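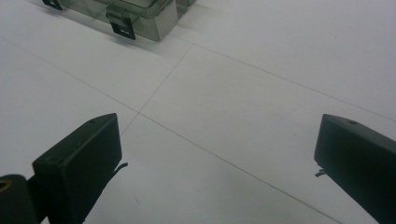
The Fesstead Robotics Club meets through the school year and is open to students in grades 7 to 12. This page covers the questions we get most from new members and their parents. Most of our work this year is on picking up and moving small household items, using a two-finger gripper with blunt black fingertips. Students practice on a flat, pale work surface, often with a plastic storage container that has black latch clips. If your question isn't answered here, write to Elsie Clegg at the club address.

Does my child need any experience?
No. About half of our new members have never used a screwdriver or written a line of code. New students start in the Tindall group, which works through the basics before moving on to the gripper.

What is the difference between Tindall and Firncombe?
They are the names of our two groups. Tindall is for beginners. Firncombe is for students who have finished the beginner projects and want to work on the competition entry. Students move up when they are ready, and there is no test.

What do students do in a normal session?
Sessions last two hours. The first part is spent planning and checking equipment. After that, students take turns at the work table in teams of up to four. One holds the gripper, one sets out the objects and one keeps the log. In a team of four, the last student checks that the steps are followed in order. They trade jobs partway through so that everyone gets time with the gripper.

What is the Skukis?
Skukis is our spring competition project. Each team gets a set of household items and has to sort them into containers within a time limit. Points are taken off for drops and for items put in the wrong container. The rules are handed out in the first session after winter break.

When is the competition?
In March. The exact date depends on the gym schedule and will be posted here. The sign-up deadline for teams is 24/01/2024. We can't add teams after that, but students who miss it can still come and help with setup and scoring.

What does it cost?
There is a yearly fee of $9, which goes toward tape, batteries and replacement parts. If this is a problem, let us know and we will waive it.

Where do you meet?
Room 564, on the lower level. Use the side entrance by the bike racks – the front doors are locked after school hours. The elevator is at the end of the same hallway.

Can students take equipment home?
Grippers and chargers stay in the room. Students may borrow laptops and tool kits for one week at a time. Sign the sheet by the door and write down the number on the tag.

What should students bring?
A notebook, a pencil and a water bottle. Closed-toe shoes are required. Long hair should be tied back, and loose sleeves need to be rolled up before working with any powered equipment.

What happens if something breaks?
Tell a mentor and put a red tag on it. Please don't try to fix it without asking. We don't charge students for parts that break in normal use.

Can parents stay and watch?
Yes. There are chairs along the back wall. Please sign in at the office first.

How many sessions can my child miss?
There is no limit for Tindall. Firncombe students who miss more than two sessions before the competition may be asked to move to a helper role, as their team has to be able to practice together.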